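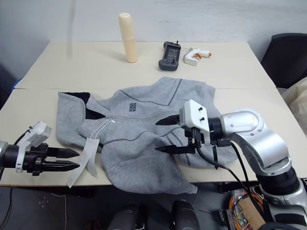
4.2 Hoodies, and why they took up so much of my time

I went into this study thinking that shirts would be the hard part. Shirts have collars and cuffs and buttons, and people have strong feelings about them. A hoodie is a big soft sack with sleeves, so I gave it a single afternoon in the schedule. By the end of that Monday we'd barely gotten through the pullovers, and the zip-ups were still sitting in the bin.

The trouble starts with the hood. Almost everybody in the Pakomau stockroom had a different idea of where it belongs. Tiina Lahtinen, who coded the folds with me, ended up with three labels: hood tucked (flattened down over the back before the sides come in), hood rolled (bunched into the neckline at the very end), and hood out (left sticking up past the folded body, like a pillow). I'd have guessed that the tucked hood makes the flattest stack, and it does with thin unlined ones. A lined hood is another story! The gray zip-up in Figure 1 has a dark lining, and with the hood folded over, a bit of that lining shows near the neckline. Some of our folders liked a contrast like that and folded to keep it on view. Others tucked it away every single time and told me it looked messy.

Then there's the zipper. Our instructions said to lay each item "flat and face up," which I now think was lazy writing on my part. A zip-up can be face up and still be nowhere near flat. The one in Figure 1 has its front facing up, but the zipper runs across it on a slant, and the hem and pocket area is bunched up and hanging a little over the front edge of the table. Is that ready to fold? Half of our folders would've said yes and squared it up as they went. The rest would've picked it up by the shoulders, given it a shake and laid it down again. We logged the shake as its own step (code S2), and it turned out to be a better guide to total time than the size of the garment.

I should say something about the price tags too, because the Imthorpe pilot left them off and I argued for putting them back. A paper tag on a string wanders. It drops off the side of the table, or gets folded into the middle of the stack, and then somebody has to go digging for it. We scored a fold as "tag findable" if a shopper could reach the tag without opening the garment. Most folders didn't think about the tag until the last step, and by then it was often inside — so they'd either unfold one side or fish it out by the string. Pulling on the string was quick, but it dragged the fabric out of line, and Tiina and I went back and forth on whether to count that as a second fold. We counted it.

One more note on surfaces. We used two tables pushed together in the stockroom, and people did use the seam as a guide line, even though we never brought it up. They'd line up a hem with it, or keep a sleeve from crossing it. I haven't corrected for this in the timing tables. The Buenaventura sessions used a single long counter, so anyone comparing the two sites should keep that in mind, especially for the zip-ups, where a straight edge to work from helps the most.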